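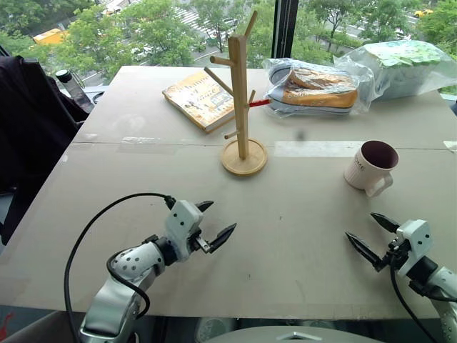 How to request a police report in Brivbridge

If you were in a traffic accident, or something was stolen from you, your insurance company will probably ask for the police report. I did this in March after my bicycle was taken near the Cludow station, and I was confused by several steps, so I write them down for other people.

What you need before you start

Your case number. The officer writes it on a small card. It has 9 digits, and the first two are the year. If you lost the card, call the records desk and give them the date and the street.
A photo ID with your present address.
The fee, which is $7 for each report. The desk does not take cash.

Step 1. Wait until the report is approved

A report can not be released on the same day. A supervisor must read it first. In my case it took seven days. If you ask too early, the request is closed and you must make a new one.

Step 2. Fill in the form

Choose "Person involved" if your name is in the report. Choose "Public request" if you are a neighbor, a reporter or only interested. Public copies have names and phone numbers removed.

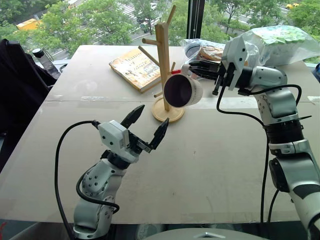
Write the case number without spaces. I wrote it with a space and the website told me that no such case exists.

Step 3. Check the copy when it comes

Look at the spelling of your name, the street and the value of the items. My report said $1000 for the bicycle and the bags, but the right amount was $3000. The insurance company (mine is Sakai) used the number from the report and did not want to discuss it.

Step 4. Ask for a correction

You can not change the report yourself. Send a short letter with the case number, the wrong line and the right line, and add a receipt if you have one. The officer then writes a supplement, and it is attached to the first report. Ask for both parts when you order again.

If your accident was on the highway near Nutitz, the city does not have the report. You must write to the state patrol, and they have their own form.

Last updated Sun 7 September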